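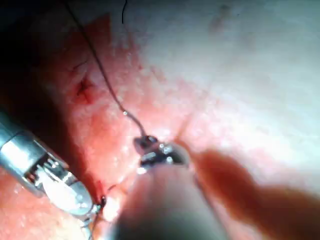 Le phare de Jernport consommait 40 litres d'huile par semaine depuis 1843. Le registre le confirmait, page après page, de la même encre brune.

Un mercredi de février, la gardienne releva 38 litres. Elle refit la mesure, vérifia la jauge, purgea le conduit. 38.

Elle consigna l'écart -- deux litres, cause inconnue -- puis monta contrôler la mèche. Au large, le *Lilora* répondit par trois éclats. Il figurait au registre des pertes, coulé par 3000 mètres de fond.

Elle nota l'heure et rajouta deux litres.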